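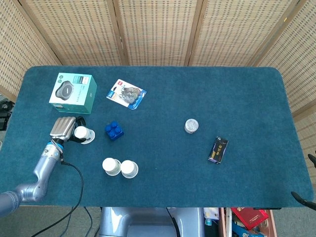 When do we re-check the force limits on a hand? Every time the fingers, the pads or the wrist have been off, and otherwise every 1000 grasp cycles, whichever comes first. Log it either way, even if nothing moved.

10 Jul 2023 - bench notes, table rules

Writing this down properly as the old sheet is from November and half of it is wrong now. Divya Chowdary asked for something she can hand to the Lamdale people before they come over. This isn't it, but it's the raw stuff.

Start of session
- e-stop pressed and released before arm power. Press it, dont just look at it.
- speed cap 275 mm/s at the wrist while anybody is inside the tape. Was set higher in the Trivard config, somebody copied it over again. Fixed. Please stop copying configs between benches.
- cable slack checked through full reach, both ends of travel. Slack goes off the front, never across the back.
- item list for the session printed or open on the laptop. If it's not on the list it doesn't go on the felt.

Went back and forth on the item list. My view: a mixed table is fine, mixed is the point, but the list has to be written first. Otherwise we end up arguing later over what "small container" meant. Konstantinidis sheet has a column for "resting pose at start" - upright, on side, flat. Stealing that. Add a column for changed during run y/n.

Spacing. Old rule said a fixed gap between items. Too strict and nobody followed it. New wording: hand must be able to come down on the target without the thumb side touching a neighbor, unless contact is what we're testing, and then say so in the log.

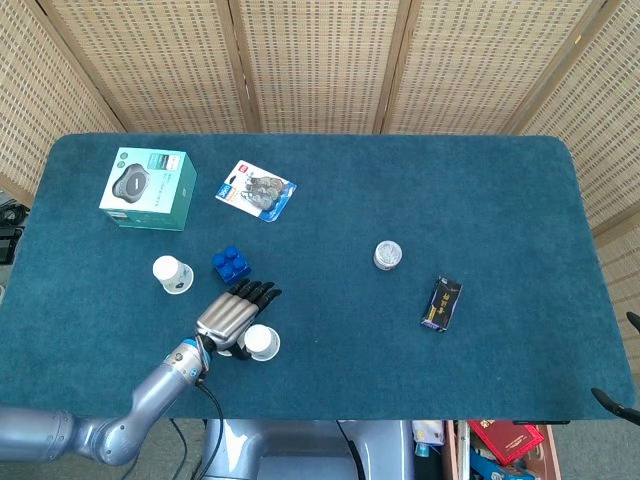
Same goes for light stuff. Anything that rolls or tips at a touch gets logged with its pose at the end of the run as well as the start. Don't stand it back up between attempts unless the protocol says reset. If you do reset, it's a new attempt with a new number. I got this wrong myself twice in the spring and we had to throw out the lot.

Hands in the work area
- pause, then wait for the ready light to go amber, then reach. Pause on its own is not enough, the controller can still finish a move.
- one person reaches, same person un-pauses. No handing over halfway.
- no sleeves, lanyards etc.
- 30 seconds of no motion with the hand closed on something = open it from the pendant, do not pull the item out of the fingers.

Drops. Anything off the edge stays on the floor untill the run is stopped. Sarkik had a line in their procedure allowing a grab if the arm is "clearly away" from you. Taking that out of ours. Clearly to who.

Felt: brush before each session, replace when it pills. Grasp numbers on worn felt don't compare with new, things slide different. Write the felt change date on the tape underneath.

Log minimum - operator, config version, item list version, start and end pose, every stop and why. "Stopped, fine" is not a reason.

Open:
- do we need 4 sign-offs on a config change? Seems like a lot for this group, Divya says two would do. Leave at 4 until she's talked to Lamdale.
- label for the spare pendant, still says Trivard
- wording for when two arms can reach the same spot. Have a draft, don't like it
- force gauge is due back from cal, chase

Old sheet goes in the binder marked superseded, don't bin it.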